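Section 6: Setting up the packing table for open day

I rewrote this part on 2019-11-23, after our first Flovon demonstration at the Dulau building, so toss any older copy you've got lying around. Visitors love the robot cell, but they always want to try the hand job it's learning from, and I want the table set the same way each time!

What you'll need: a heap of soap dishes, clear bags, label cards, and the Nakajima controller on its Lurkwood profile (section 8 covers that).

1. Tip the dishes out in the middle of the table. Don't line them up. The robot has to cope with a messy pile, and so should your guests.

2. Put the label cards in stacks to the right of the pile, where you can reach them without leaning over the dishes.

3. Pick up a dish with both hands and turn it so the slots face you. I give each one a quick look for cracks (old habit) and I talk while I do it, so folks at the back can follow along.
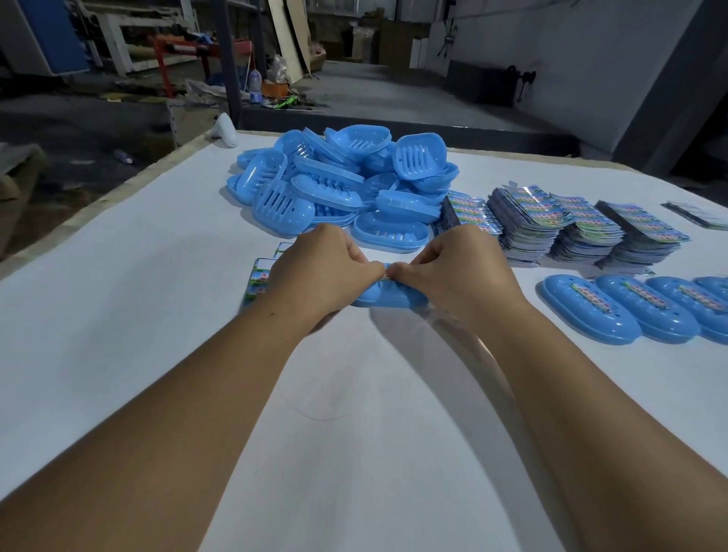 Fig. 1. Folding the clear bag around a dish, a hand at each end.

4. Slide the dish and its label into a bag, then fold the edge over with your fingertips. Go slow on the first few. People ask great questions at this point, and it's fine to stop and answer them.

Note: I plan on 10 minutes per group. More than 8 people at the table is a squeeze, so split bigger groups and send half over to the cell.

Caution: Keep visitors behind the floor tape whenever the cell is powered, even if the arm is parked. Press the stop button before you hand anyone a dish to load.

5. Lay your finished packs side by side at the right, nearest you, all pointing the same way. They make a nice target to compare with the robot's row later on.

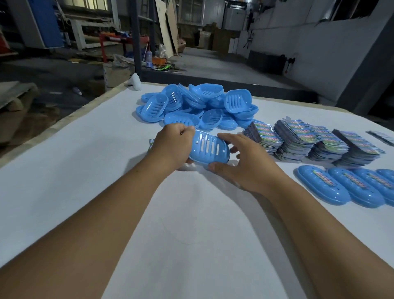 Fig. 2. Dish tilted to show the slots, with packed ones at lower right.

6. When the group is ready, walk them to the controller and set the demo speed to 600. Anything faster and they can't see the gripper close, which is the part they came for!

7. Top up the pile before the next group. For the January open day, please check the bags the night before. I ran out once, halfway through a school group.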